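Room Attendant and Housekeeping Assistant, Jatholm Guest House

Jatholm Guest House is hiring two people to clean and set up guest rooms for the fall and winter. One position is full time and one is part time. Both are paid hourly and both come with the same duties. No hotel experience is needed for the part-time job.

About the house

Jatholm is a small guest house with 9 rooms on two floors. Most guests stay between two and four nights. Many are families visiting relatives in town, and in winter we get people working short contracts at the port. There is no restaurant. Guests make their own hot drinks in their rooms and eat breakfast in the shared kitchen downstairs, which is stocked the evening before.

Because we don't serve meals, the rooms matter a good deal to the people who stay here. Guests mention the beds and the little extras in their comments more than anything else, and they notice when something is missing.

What the work is

You will strip and make beds, clean bathrooms, vacuum, dust, and take out trash and recycling. On changeover days every room that has been vacated is done from top to bottom before 3 p.m. On other days the work is lighter and includes laundry, restocking the linen closet, and cleaning the hallway and stairs.

Each room also gets a hot drinks setup and something sweet or salty to snack on. The kettle is emptied, wiped inside and out, checked for scale, and put back on its stand. Snacks are refilled from the supply closet. You check dates on the packets, throw out anything that has been opened, and write down what you used so that we can reorder. If a guest has told us about an allergy, it will be on the room sheet, and the snacks are changed to suit.
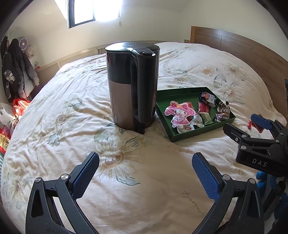

Bedding is washed on site. We use printed duvet covers in the rooms instead of plain white ones, so covers need to be sorted by color and matched with the right pillowcases when they come out of the dryer. They are not ironed, but they are shaken out and folded while warm. Duvets are heavy when you handle several in a row, and you will be carrying full laundry bags down one flight of stairs. There is no elevator.

Supplies are ordered through Plondel and arrive every other week. Whoever is on shift checks the boxes against the packing slip and puts the stock away.

Hours and pay

Full time: 36 hours a week, starting at 9 a.m., with two days off that rotate.
Part time: 18 hours a week, mostly weekend and holiday changeovers.

Schedules are posted three weeks ahead. Swapping shifts is fine as long as the office knows by the afternoon before. Starting pay is $18.50 an hour for both positions, with a review in April. Overtime is uncommon and is paid at time and a half.

You get a paid 30-minute lunch on shifts longer than six hours, two sets of work clothes, and gloves. Non-slip shoes are required. You buy these yourself and we pay back up to $86 once you have finished your first month. There is free parking behind the building, and the bus stops across the street.

What we are looking for

You should be able to work from a written checklist and finish a standard room in 40 minutes once you are trained. Training takes two weeks and is paid at the full rate. You will work alongside Hilkka Suominen, our head housekeeper, for that whole period and will not be given rooms alone until you are both comfortable with it.

You need to be at least 18 and able to lift 30 pounds. Basic English is needed for reading labels and room sheets. Finnish is useful but not required. We do a background check and ask for two references, which can come from a school, a past employer, or anyone you have done regular work for. Cleaning private homes counts as experience, so please list it.

How to apply

Send a short letter and a résumé to Paavo Toivonen at the front office, or drop them off at 244 Finport Road between 10 a.m. and 4 p.m. Tell us which position you want and when you could start. If you would take either one, say so. Paper applications are fine, and forms are available at the desk.

Applications are due by 22 July 2023. Interviews take place at the guest house and last half an hour, including a walk through one of the rooms. Everyone who applies will get an answer, by phone or by mail.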